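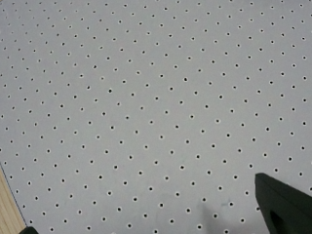
Pusari 192-litre water butt

£70, lid and tap included. Stand and diverter sold separately, as they always are.

A water butt is a barrel with a tap. People have been making them for a very long time and there isn't much left to improve, though the trade keeps trying. The Pusari is tall, slim and slightly flat at the back, so it sits close to the wall instead of lurching out into the path where you keep your bins. It comes in green and in a dark blue the makers call Imari. Both fade a little by the third summer. Green fades more politely.

Capacity is 192 litres to the overflow. In February that fills in a wet weekend and you will feel very pleased with yourself. In a dry spell it lasts a keen tomato grower a good deal less time than hoped.
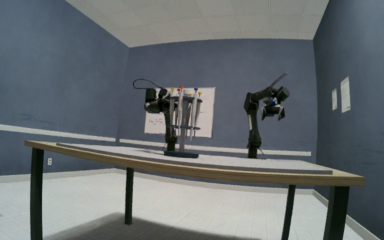 The tap takes a standard hose fitting, but please don't expect much from a hose. A butt runs on gravity alone and the flow is best described as thoughtful. Fill a watering can at it, go and look at the beans, come back. With the 30 cm stand underneath, a full-sized can will fit below the tap. Without the stand you will be using a jug, and by August you will have bought the stand.

Before you order, look at the ground. A full butt weighs as much as a couple of large adults and is far less willing to shuffle over. It wants a level slab or well-packed gravel. Bare soil will do for a month or so, after which the whole thing starts to lean towards next door. 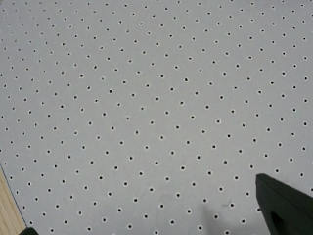

Joining it to the downpipe takes an Ullix diverter, the only one we stock. It fits round and square pipes and sends the overflow back down the drain once the butt is full. You need a hacksaw, a drill and a dry afternoon. Measure the height twice — the inlet on the pipe must be level with the hole in the butt, and a downpipe can't be made longer by regretting it.

The lid locks with a quarter turn. Keep it on. It shuts out leaves, mosquitoes and most light, and it should stay shut around children and pets.

Delivery is by Sleiman on a two-person van, to the kerb only. Returns must be empty.

Price checked 5/4/26.

Customer comments
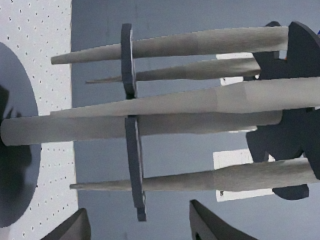 Bought two and linked them with a bit of pipe, works fine, but mine came with the washer for the tap already on the outside and it dripped until I moved it to the inside. Might be worth putting in the leaflet. Four stars.

Reply from the shop: The washer does go on the inside. We'll add it to the leaflet, under the bit about the hacksaw.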